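발표 메모: 티셔츠 한 장 접기
2000년 8월, Verkcombe 생활 강좌 / 말하는 사람 Qusai Mahasneh

## 시작 (슬라이드 1~2)

- 인사는 짧게. 바로 질문부터: "오늘 아침에 티셔츠를 어디서 꺼내셨어요?" 서랍, 의자 등받이, 건조대… 대답이 나오면 충분히 들을 것. 이 부분이 제일 재미있다!
- 제가 Plillstead로 이사하면서 상자를 풀 때 티셔츠만 한 상자가 나왔다는 이야기. 전부 둘둘 말려 있었고, 그날 저녁에 한 장씩 접다가 완전히 빠져 버렸다고 말하기.
- 티셔츠는 몸통에 소매 둘, 목둘레 하나. 이렇게 단순한 옷인데 접는 사람마다 모양이 다르다. 저는 이게 정말 좋아요.

## 뭉친 옷에서 출발하기 (슬라이드 3)

- 개어 둔 옷을 다시 접는 시범은 너무 쉽다. 진짜 빨래는 뭉쳐 있으니까, 우리도 거기서 출발.
- 소매를 찾지 말고 어깨선부터 찾기. 어깨선을 잡고 한 번 들어 올리면 나머지는 무게로 내려온다(직접 해 보이기, 천천히).

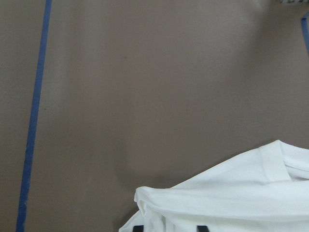

*슬라이드 3. 구겨진 채 놓인 흰 옷. 왼쪽에 파란 테이프가 길게 붙어 있다.*

- 테이프 이야기 꼭 하기! 집 식탁에도 한 줄만 붙여 보세요. 옷 옆선을 나란히 맞출 곳이 생기면 손이 훨씬 편해진다. 저는 300원짜리 문구점 테이프로 시작했다.
- 질문이 나올 만한 곳: "침대 위에서 접으면 안 되나요?" 됩니다. 다만 푹신하면 주름이 눌리지 않아서 마지막에 한 번 더 쓸어 줘야 한다.

## 펴기 (슬라이드 4)

- 여기서 속도를 확 늦춘다. 손바닥으로 가운데에서 바깥쪽으로. 비스듬한 주름은 주름 방향을 가로질러 당기지 말고, 옷단 쪽에서 살짝 잡아 준다.
- 글자가 인쇄된 천은 보는 재미가 있다. 줄이 물결치면 아직 덜 펴진 것이고, 글줄이 곧아지면 다 된 것. 자가 필요 없다! 가운데 정렬로 찍힌 글은 줄 머리가 원래 들쭉날쭉하니 거기에 속지 말 것.
- 천 가장자리에 생기는 가느다란 그림자도 보라고 하기. 그림자가 있으면 그 부분이 떠 있거나 접힌 것. 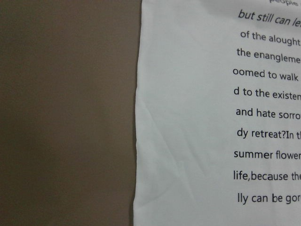 ## 접기 (슬라이드 5~6)

- 순서는 소매, 옆, 밑단. Hamdan 강좌에서는 밑단부터 올렸는데 그것도 괜찮았다. 시간이 남으면 두 방식을 나란히 보여 주기.
- 옆을 접을 때 폭은 서랍에 맞춘다. 제 서랍은 깊이가 143mm라서 세워 넣으려면 한 번 더 접어야 한다. 각자 집 서랍 재 오기를 숙제로!
- 완벽한 직사각형을 바라지 말자고 크게 말하기. 네 귀가 대충 맞으면 쌓을 수 있고, 쌓을 수 있으면 성공이다.
- 모서리는 손끝으로 조금만 집어서 정리. 많이 움켜쥐면 애써 편 면이 같이 딸려 온다.

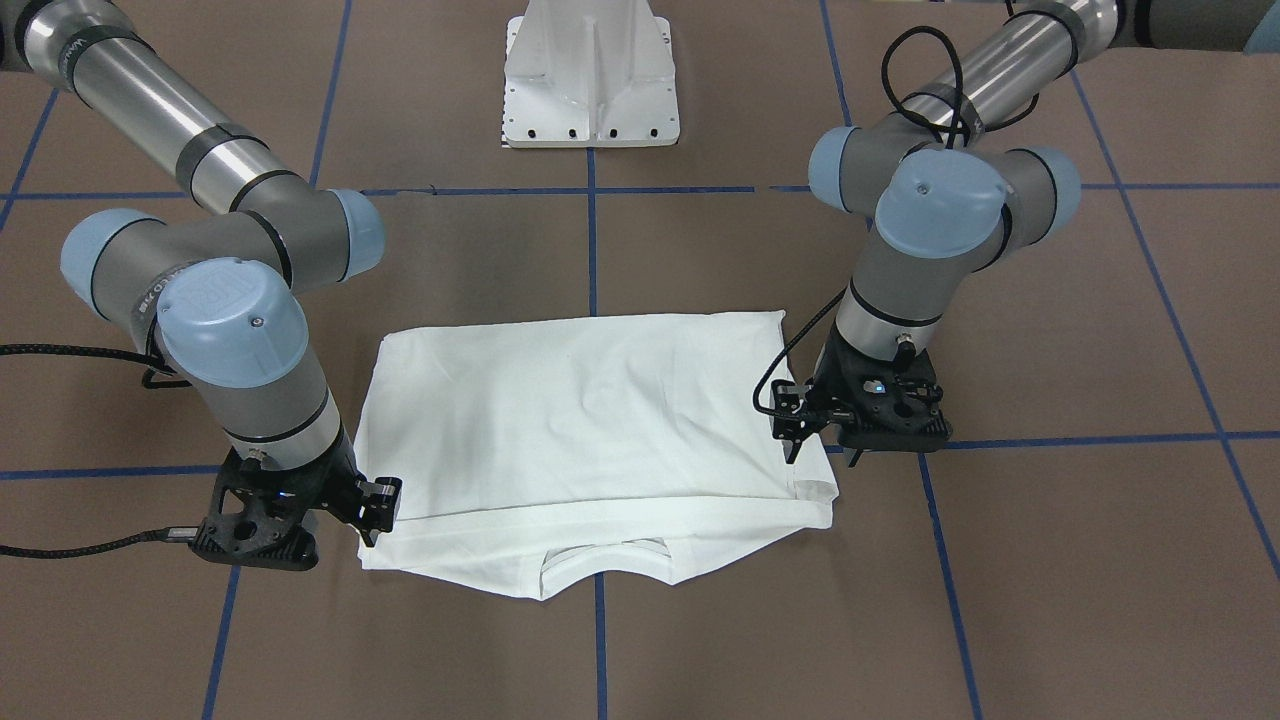 *슬라이드 6. 대강 직사각형으로 접힌 흰 티셔츠와 테이프로 나눈 큰 네모 칸.*

- 바닥의 네모 칸을 짚어 주기. 칸이 있으니 옷이 얼마나 기울었는지 바로 보인다. 집에서는 타일 바닥이나 체크무늬 식탁보로도 충분하다.

## 같이 해 보기

- Fesell 바구니를 돌리고 한 사람당 한 장씩. 음악 틀기(작게).
- 먼저 끝난 분들은 옆 사람 것과 겹쳐서 폭 비교해 보기. 이때 방이 제일 시끌시끌해진다. 좋다!
- 10월 강좌는 긴소매와 후드. 후드 접는 법은 저도 아직 연습 중이니 좋은 방법 있으면 알려 달라고 부탁하기.
- 바구니 회수, 남은 테이프는 가져가도 된다고 안내.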